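Biography Page Standards: What Changes and What Stays

The new standards for the short biography pages took effect on March 25, 2019. They apply to every entry in the film and television section, including the older entries carried over from the Ditville archive. Entries in the music and stage sections keep the earlier rules until June. What follows is a summary for contributors who write or correct entries. The full text is in the style guide on the contributor site, under Performers.

Length

An entry for an actor now has an upper limit of 100 words per section. The previous limit applied to the whole page, which pushed writers to shorten the career section whenever the family section grew. Each section is now measured on its own. Captions, dates of birth and the list of credits are left out of the measurement. Entries that run over the limit are returned to the writer with the section marked. They are not cut by the editors.

A section may also be left blank. Leave the heading in place and enter the word "none" in the text field. The page software hides the heading when it finds that word. A field with only spaces in it will show an empty heading to readers, and most of the reported layout faults in the old pages came from this.

Section order

The order is fixed: About, Before Fame, Trivia, Family Life, Associated With. Material must go in the section where it belongs even if the section then runs short. The common errors are listed in the guide. The most frequent is the placing of a first film role in Before Fame. A first credited role goes in Trivia, with the title and the year of release. Acting classes, school plays, unpaid student films and jobs outside the business go in Before Fame.

Uncredited work needs more care. An appearance as an extra can be listed only if the performer can be identified from a published source, such as an interview, a studio call sheet held by a library, or the printed program of a screening. A statement by a viewer who recognized the performer on screen isn't enough. When the source is an interview given many years after the film, write that the performer "has said" that he or she appeared in it.

Years

Years of release are taken from the first public showing in the country of production. Festival showings count if tickets were sold to the public. Press showings do not. For a television series, give the year of the first broadcast of an episode in which the performer appears, and the year of the last one if it differs. A pilot that was never broadcast has no year of release and is listed by year of filming, with the word "unaired" after the title.

This rule will alter the dates on roughly 60 existing entries, most of them for performers who worked in more than one country. The changes are being made by script, in alphabetical order, and contributors don't need to submit them. Please don't correct a date by hand while the script is running on that letter. The status page lists the letter in progress.

Marriages and relatives

Give the name of the spouse and the years of the marriage, in the form "from" and "until." If the end date isn't known, give the first year and stop there. Don't write "to present." Entries are read for years without being revised, and the phrase goes out of date with no warning to the editors.

Children are listed by number only, unless they are adults who work in public life and have an entry of their own. Parents may be named if both the name and the relationship have been published with the performer's consent, which in practice means an interview or an authorized book. Brothers and sisters follow the same rule as parents. Addresses, schools attended by children and medical details are to be removed wherever they are found, and the removal does not need approval first.

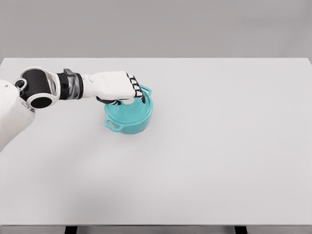 The rule on awards drew the most letters during the comment period. Ebenezer Sarpong wrote that a shared prize should be listed for each winner without the word "shared," on the ground that the jury gave each of them the full award and the certificate reads the same as it would for a single winner. He also asked that nominations be kept on the page after a win in the same category, so that a reader can see how often a performer was considered before being chosen.

The first request was not adopted. The guide keeps "shared" with the name of the other winner, in the form "shared the supporting actress prize with" followed by the name. A reader comparing two entries would otherwise find the same prize in the same year on both pages and report one of them as a mistake. The old pages produced a steady number of such reports.

The second request was adopted in part. A nomination stays on the page if it was for a different title from the one that won. Where a performer was nominated twice in one category in one year, and won for one of the two, only the win is listed. Prizes given to a full cast are listed as ensemble awards and don't carry the names of the other members.

Awards need the name of the giving body, the category and the year of the ceremony. The year of the film is not a substitute. Ceremonies held early in the year honor work from the year before, and half-corrected entries have ended up with a mixture of the two systems on one page. If you find such an entry, change all of the awards in it at the same time or leave it alone and send a note.

Voice work and dubbing

Voice roles are now marked with the word "voice" in parentheses after the character's name. Dubbing into another language is a separate kind of credit and is marked "dub," followed by the language. A performer who dubs his or her own role for a foreign release gets one credit, with both marks. Narration is treated as a voice role with the character name "Narrator," capitalized.

Puppet and suit performers are credited for the body role, and the voice performer has a separate line. When one person did both, no mark is used. Motion capture falls under the same rule as suit work. The Lalto credit list, which many contributors use for animated series, does not separate these kinds of work, so entries based on it must be checked against the end titles.

Names

The page title is the name under which the performer is best known. A birth name goes in Before Fame if it has been published. Changes of name by marriage are recorded only where the performer was credited under the married name. Credits under an earlier name are given under the page title, and the earlier name is added in parentheses on the first such credit only.

Accents and other marks are kept as the performer writes them. Where the performer's own usage varies, follow the spelling in the most recent screen credit. Search will find both forms, and contributors should not create a second entry for a variant spelling. The merge of duplicate entries is done by hand and each one takes an editor off other work for most of an hour.

Sources

Every factual statement now needs a source in the notes field. The field isn't shown to readers. One source can cover several statements in a section if it supports all of them. Accepted sources are listed in the guide in order of preference, beginning with screen credits and ending with trade press reports. Fan sites are not accepted. The Ametepe and Pinden clipping files are accepted, with the folder number, but only for statements that are in the clipping itself. Handwritten remarks on the folders are not a source.

Existing entries without sources stay online for now. They carry an internal flag, and an entry with the flag can't be edited in any section until sources are given for that section. Contributors who only want to correct a spelling can use the correction form, which is exempt.

Review times

A new entry is read by one editor and normally goes online within 4 working days. A change to a death date or a cause of death is read by two editors and needs two independent sources. Such changes are taken ahead of all others, and the target is 36 hours. Until a change of this kind has been approved, the page must not be put into the past tense.

Rejected entries remain in the contributor's folder with the editor's notes attached. They can be revised and sent again under the same entry number. Starting over with a new number loses the notes, and the entry goes back to the end of the line.

Questions about the standards should be sent through the contributor site with "standards" in the subject field and the entry number in the first line of the message.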